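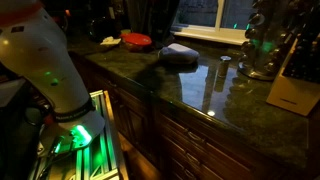 The owner of Broderholm Stone has been cutting and fitting kitchen countertops for 18 years. She works out of a shop behind her house with one saw, one truck and two helpers, and she answers the phone herself.

She started in the office at Trodov, a tile importer, where she did the billing. "I got tired of selling things I never saw put in," she said. She bought her first saw used and paid 2000 dollars for it. It leaked. She kept it for three years anyway.

Most of her customers come in asking for white. She tries to get them to look at the darker granites before they decide, mainly for kitchens that get a lot of use. "I don't push it. I put two samples on their own counter and leave them there for a week. People change their minds when they see it next to their cabinets."

The biggest job she has taken was for Brutetti, an apartment builder, in May. It called for 56 kitchens, all the same layout on paper. "The walls were all different. We measured every one. The builder wanted us to measure one and copy it, and I said no."

On sealing, she is brief. She tells people to put a few drops of water on the stone and come back in ten minutes. If the spot has gone dark, it needs sealer. She charges 300 dollars to come out and do it, and she tells most callers they can do it themselves - the directions are on the can.

She doesn't plan to grow. A second truck would mean a second crew, and she likes to be there when a slab goes in. "The seam by the sink is the one I want to see," she said. Her next opening is in six weeks.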